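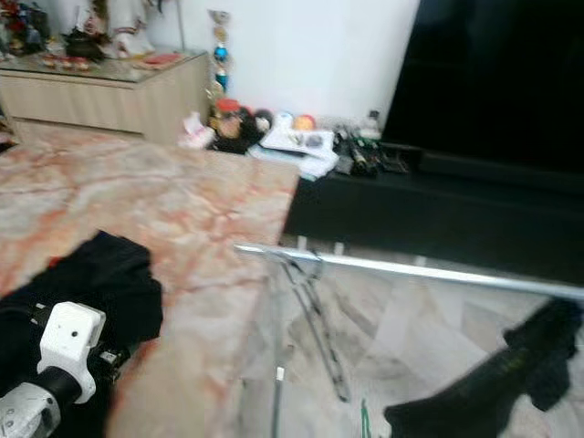 Two-arm build at home: grippers lose their grip on black clothes
Posted by Väisänen, 10/1/18

Hello all! I've been building a two-arm robot in our living room since August (my family has been very patient with me) and the job I've set it is handling laundry between a folding table and a drying rack. Light cotton goes well. Black clothes are another story, and out of 250 tries on dark fabric I logged 98 misses, mostly with the fingers closing a little short of the cloth. 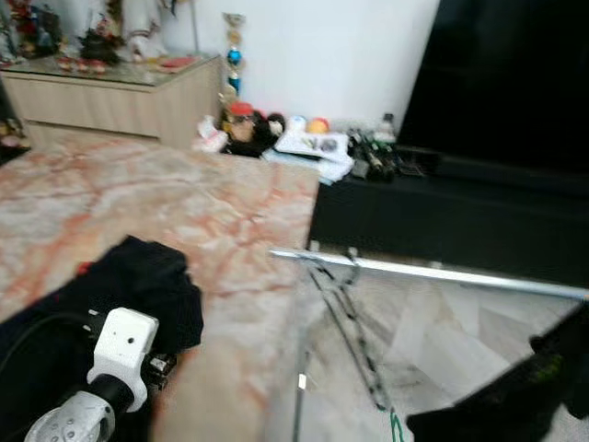 Left gripper beside the black cloth.

I've tried slower approaches and softer finger pads. Is it my lighting, or should I be looking at the arms? 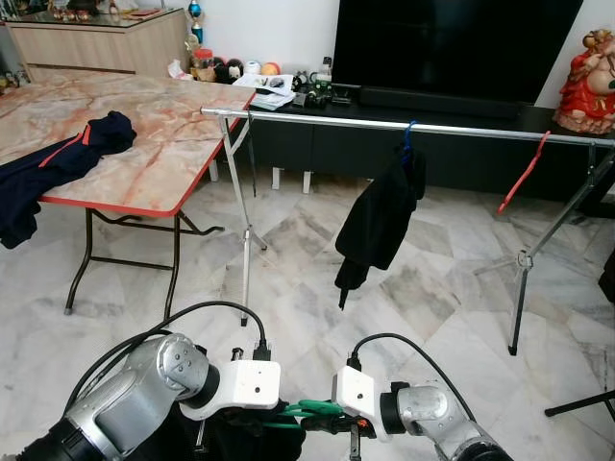
Both grippers at the green strap, rack behind.

Veikko Miettinen
What a nice project! My money is on the depth camera. Black fabric gives it very little to work with, and a polished floor throws back reflections on top of that. Put a big lamp off to one side, well away from anything shiny, and lay a plain matte sheet over the table for a day. I'd also run your 250 again with the cables tied back a bit more, just so you can rule out a tug at the wrist.
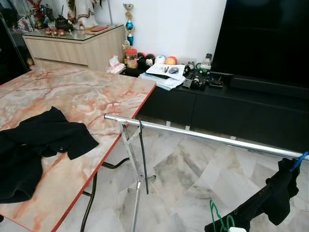 Table and rack, black garment laid out.

Daven
mine did this, it was calibration. redo it and see

Steltlow
I'd do both, lamp first and then calibration, and write down the misses after each so you know which one helped. My own arm (much smaller than yours, and only the one!) needed the camera mount tightened every few weeks. Do let us know how you get on, I've a pile of black socks waiting.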